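Juvside Residential Units: Bathroom Care and Surface Condition
Progress report to the Hofstetter fund, period ending June 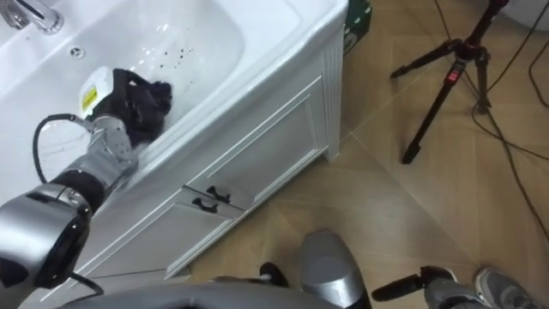
Work in this period concentrated on the washbasins and vanity units. The grant covers 30 bathrooms at Juvside, and cleaning routines are now in place in 17 of them. The remaining units stay on the old schedule until the handover in the east wing is complete.

1. Basin cleaning

The routine treats the bowl in a fixed order: inner wall, overflow opening, floor of the bowl, drain, rim. The faucet is wiped last with a separate cloth. Earlier practice left the order open, and inspection sheets from the spring show that the inner wall near the rim was the area most often marked for repeat work. Small dark specks on white glaze are easy to miss under the ceiling light, so the inspection is now done with a hand lamp held low over the countertop.

Dark cloths were kept for the bowl and light ones for the faucet and countertop. Residue is harder to see on a dark cloth, and the instruction sheet therefore calls for rinsing after each basin regardless of appearance. A change to light cloths throughout was considered and dropped for this period, as the existing stock is adequate.

The cleaner in use is Damum, diluted according to the label. No change in gloss was recorded on any basin inspected. Two faucets in the west wing had scale at the base of the spout and were treated separately.

2. Cabinet fronts

Painted fronts with raised paneling take longer than flat ones. Dust and dried splashes collect in the corners of the recessed door panels and along the top edge of the drawer fronts. A soft brush before wiping reduced repeat work. Chipped paint was logged on four fronts – all at the lower drawer – and passed to maintenance.

3. Supplies

An order of 200 cloths was placed with Grestidine, and 65 have been delivered. The balance is due next month. The shortfall did not affect the units already on the routine, but it does limit how many can be added.

4. Open points

The time allowance per basin has not been settled. Units with a wide countertop need more than the present sheet gives, and a revised figure will be submitted with the next report. The hand lamps require spare batteries, which were left out of the original budget; the cost can be met from the supplies line.

Inspections continue every Thursday.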